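Learning the sky from a car park in Tollby

I wanted to write this in February, but I was lazy and also it was cloudy for most of the month. So I write it now, while I still remember the details.

Last autumn I joined the observing evenings on the hill behind Tollby. They happen on Thursday, if the sky permits it, and the sky does not permit it very often. The meeting place is the car park of the old Makhubela quarry. It is not the darkest place in the region. There is a greenhouse to the south which shines orange the whole night, and everything below the belt of Orion is difficult from there. But it is a short drive and the ground is flat, and for a beginner with a heavy telescope the flat ground is worth a lot.

My telescope is a Flollent reflector, a 6 inch one, bought second-hand. The man who sold it had kept it in a cellar and the mirror was dusty. I read many pages about washing a mirror and each page said something different, so in the end I left the dust where it was. I still do not see that it makes a difference on the Moon. On faint galaxies maybe it does, but I find so few of them that I have no good comparison.

The plan for this winter was the Messier list. I know that experienced people finish it in one year, or even in one night in spring if they are a little crazy. I gave myself no date. By Christmas I had 9 objects in my notebook, and most of them were open clusters, which are kind to beginners. The Pleiades I counted too, although I had known them from my childhood and it felt a bit like cheating.

Then came the problem with finding things. My finder scope shows the picture upside down, and my star atlas of course does not. I stood there with a red lamp between my teeth and turned the atlas in all directions. For M1, the Crab Nebula, I searched on three different evenings. It should be very close to the star at the tip of the lower horn of the Bull, and I had this star each time without any trouble. I moved slowly away from it and saw only black. On the third evening I went home and was in a bad temper until the weekend.
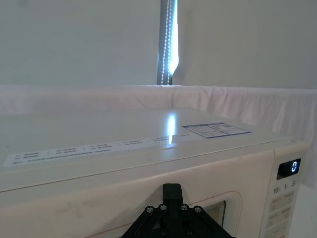

Refilwe Pretorius wrote to me after my last post that I was using too much magnification. With a short eyepiece the field is so narrow that a small error puts you beside the object, and besides this the nebula becomes so spread out that the eye does not notice it. Start with the longest eyepiece you own, she wrote, move the tube a little with one finger, and look next to the place, never directly at it. A faint thing shows itself when it moves.

I had read about looking to the side, but the part with the finger was new for me. I own a 25 mm eyepiece which came with the telescope, and I had stopped using it because I thought it was the cheap one. So on the next clear evening I put it in. I waited until my eyes were used to the dark, found the star, went a small step to the north-west and tapped the tube. Something grey was swimming there. It had no shape, only a weak oval spot like breath on a window. I tapped again and it moved together with the stars, so it belonged to the sky and not to my eye.

I must say I stayed with it for 15 minutes. It is not a beautiful object in a small telescope and I would not show it to a guest. But I had lost it so many times that I did not want to move away.

After this I was braver and went to M35 in Gemini, which was easy, and then to M81 and M82 above the Great Bear. I needed a long time for them, but the two of them fit together in the wide eyepiece, one rounder and one like a small splinter. For me this was the best view of the winter.

Two practical things that I learned. The first is gloves. I have now thin ones under thick ones, and I take off only the thick ones for focusing. The second is dew. My finder was wet every time before ten o'clock, and a piece of camping mat rolled around it helps more than I expected. I held it with a rubber band. The Drarari dew heater which everybody recommends to me costs more than I paid for the tripod, so I will wait with that.

For the spring I would like to try the galaxies in Virgo, although several people warned me that one gets lost there very fast. I have printed a larger chart, and this time I printed it upside down.

If somebody from the Tollby side has a place without a greenhouse in the south, please write it in the comments. I can bring tea.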